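¿Cómo se hace el sonido de una película?

El otro día vi por cuarta vez mi peli de animación favorita, una de un zorro que cruza un glaciar, y me pasó una cosa rarísima: me di cuenta de que el zorro hacía ruido al pisar la nieve. Claro, dirás tú, ¡es que la nieve cruje! Ya, pero piénsalo un momento. Ese zorro es un dibujo. Y la nieve también. Un dibujo no pesa, no roza, no cruje. Entonces, ¿de dónde salía ese cric, cric, cric tan bonito?

Pues de una persona metida en una habitación muy silenciosa, apretando con las manos una bolsita llena de maicena. Te lo prometo. La maicena (esa harina blanca y finita que se usa para espesar salsas) suena igualito que la nieve cuando la aprietas dentro de una bolsa. Yo lo probé en mi cuarto con la luz apagada y casi me entró frío.

Las personas que hacen esto se llaman artistas de foley. El nombre viene de un señor que se dedicaba a poner ruidos a las películas hace muchísimo tiempo, cuando el cine acababa de aprender a hablar. En español también se les dice artistas de sala.
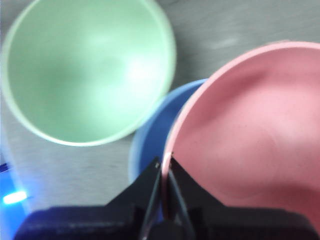 Cinzia Gatti me escribió preguntando por qué no graban el sonido de verdad y ya está, que en una película con actores los pasos ya suenan solos. ¡Muy buena pregunta! Lo que pasa es que, cuando se rueda, el micrófono está colocado para oír bien las voces. Los pasos se oyen flojitos, o tapados por un camión que pasa por la calle. Además, si luego la película se dobla a otro idioma, hay que quitar las voces originales, y con ellas se van también los ruidos que estaban pegados. Así que muchos se vuelven a hacer aparte: los pasos, la ropa que roza, la taza que se posa en la mesa.

En una película de dibujos es todavía más exagerado, porque al principio no hay nada de nada. Silencio total. Cada puerta, cada estornudo de dragón y cada gota de lluvia los ha tenido que poner alguien.

¿Y cómo trabajan? La artista se pone delante de una pantalla grande y mira la escena una vez, y otra, y otra, hasta que se la sabe de memoria. Después hace los ruidos a la vez que el personaje se mueve. Si el personaje cojea, ella cojea. Si corre, ella corre sin moverse del sitio, con los zapatos puestos sobre un cuadrado de madera, de piedra o de arena. Yo me imagino la cara de concentración y me da la risa.

Te cuento algunos trucos, que son lo mejor:

Los caballos: dos mitades de coco golpeadas contra el suelo. Es el truco más viejo de todos y sigue funcionando.
El fuego: papel de celofán arrugado muy despacito junto al micrófono.
Las alas de un pájaro: unos guantes sacudidos en el aire.
Un hueso que se rompe: una rama de apio partida en dos (¡puaj, pero es apio!).

Luego está lo de los monstruos. Como nadie ha grabado nunca a un dragón, se mezclan rugidos de animales de verdad, se hacen más lentos para que suenen más graves y se juntan unos encima de otros. A veces debajo de un rugido enorme hay un perrito pequeño gruñendo.
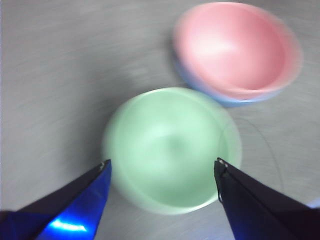

Club de Cine Infantil Ledemura, Toledo

Si quieres probarlo en casa, busca un trozo corto de una película que te guste, de 22 segundos como mucho, y quítale el sonido. Míralo varias veces y apunta en una libreta todo lo que debería sonar. Vas a llenar la hoja enseguida, porque hasta una chaqueta hace ruido cuando alguien levanta el brazo. Después busca cosas por casa, pide permiso antes de coger nada de la cocina y ensaya. Si sois dos, uno puede encargarse de los pasos y el otro de todo lo demás.

A mí la primera vez me salió fatal. La puerta se cerraba y mi portazo llegaba cuando el personaje ya estaba en la calle. Lo repetí nueve veces y la última quedó casi, casi bien. Mi consejo es que cierres las ventanas antes de grabar, que en mi versión del bosque encantado se oye una moto.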